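March, posted by Clodagh McGrath
3 comments

Ticket 182: wrist view smears during yaw, Katik fingers vs. Dungate fingers

Status: open, workaround in place

Setup: simulated bench, wood tabletop, one long tool per episode. Same arm model and same start poses for both finger sets. Controller is Lenihan. Wrist camera is rigidly attached to the hand.

Problem: the pose estimator loses the tool on the approach with the Katik fingers. With the Dungate fingers it loses it less often. I first put this down to finger width, as the Katik set blocks more of the lower view.

Tried so far:

1. Moved the camera mount back on the Katik hand. No change in dropouts.

2. Swapped finger meshes and left everything else alone. Dropouts stayed with the Katik config file, even with Dungate meshes loaded. So it is a setting and the fingers are fine.

3. Compared the two configs line by line. Katik had the motion blur shutter left at 24 ms. Dungate had it off.

4. Reran Katik with blur off, 2,000 episodes. Dropouts came down to the Dungate level.

Turning blur off is only a workaround. We want some blur in the training renders, so I went back to the frames from the original Katik run to see what the estimator was being given.
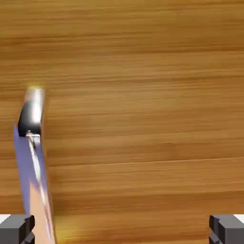
The fingers stay fairly sharp because they move with the camera. The grain streaks sideways and the edges of the tool go soft, and the tan side of the shaft is close to the tabletop color to begin with. I think the estimator is losing that edge against the wood.

Next: shorten the shutter, cap the yaw rate in Lenihan, and try a gray tabletop. I'll rerun both finger sets with the same seed, 2,011, so the numbers can be compared.

Please don't edit the shared Katik config until this is closed.

Contact Himside support | Back to top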